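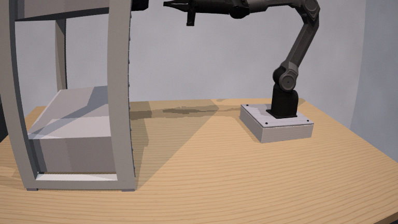 Stop tuning the planner and go look at your collision shapes, Sorin Grgić told me, about a minute into our first call. He'd barely heard my question! I had been whining about Nundilia, the motion planning tool I've been living in since February, and how it would bring the gripper almost up to the rack and then refuse to go any farther. No path found, try again, no path found.

I'd blamed everything else by then. I blamed the joint limits, I blamed the random seed, I spent a whole weekend rewriting the part that picks a wrist angle (it was ugly, so fine, no regrets there). What I hadn't done was turn on the view that shows what the planner thinks the rack looks like.

So I turned it on. Oh boy. The rack you and I see is posts and rails with a lot of open air in between. The rack the planner saw was one fat brick. Somebody at Skellico, the little shop I do this work for, had wrapped the whole model in a single convex hull to save time, and a hull doesn't know about openings. Every pose I asked for near the front was inside solid stuff as far as the software could tell.

Splitting it up took me two evenings. Each post and rail got its own simple shape, the boxes inside got theirs, and then I ran my test set again. Out of 73 target poses the old model could reach only two. The new one got nearly all of them, and planning time went up by around 2 seconds, which I can live with in simulation.

Sorin wasn't impressed, by the way. He wanted to know what padding I had on the gripper fingers, and I had to admit I'd never touched the default. He sighed in a way I could hear. Too much padding and you're back to the brick, just a slimmer one, and too little and you scrape a post the first time your calibration drifts.

I'm on padding now. I've got a slider and a notebook page full of crossed-out numbers, and the last few poses by the right-hand post still fail.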